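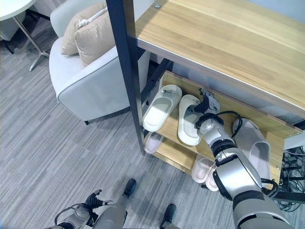 Figure 3. Wood and metal shoe rack with white slippers on the middle shelf and pink ones on the lowest tier.

Home Papers Issues Authors Search

3.2 What people do with the middle shelf

I went into this part of the study thinking that racks fill from the top down, because mine does. The Skesinwood households set me straight pretty fast. We had 383 diary entries that mentioned a shoe rack, and in most of them the middle shelf got used first, the floor tier second, and the top plank ended up as a place for mail, keys and (in one home) a row of tomato seedlings.

Figure 3 shows the kind of rack I mean, an open one with pale wood shelves and a black metal post at the front corner. The white and greyish-white slippers share the middle shelf and the pale pink ones sit below. I got a little obsessed with this sorting by color! People in our February interviews kept telling me they sorted by owner, or by season, but when we asked them to sketch their own rack from memory they drew light pairs together and dark pairs together, and then got the owners mixed up.

Slippers are also just odd things to store. A boot stands up by itself and a sneaker more or less holds its shape, but a slide is a flat sole with a strap, so it can lie down, lean or ride up on its neighbor. In Figure 3 two of the pink ones overlap on the lowest tier, and I'd call that normal. Overlaps came up in 89 entries, nearly all of them about slides – the writers rarely seemed bothered. One wrote "they're together, that's all I ask of them."

We coded a slipper as "paired" if its mate was on the same tier, touching or not. I argued for a stricter rule early on (same tier and side by side) and lost, and looking back I'm glad, as the strict rule would have thrown out half of what people themselves call tidy. The full coding sheet is in the Plikex archive under the project name Fludora.

Shares 500 | Comments 3

Comments

Our top shelf is all mail too. I feel seen.

Did you code kids' slippers separately? Ours never make it past the floor tier.

Would love to see the memory sketches if you're able to post them.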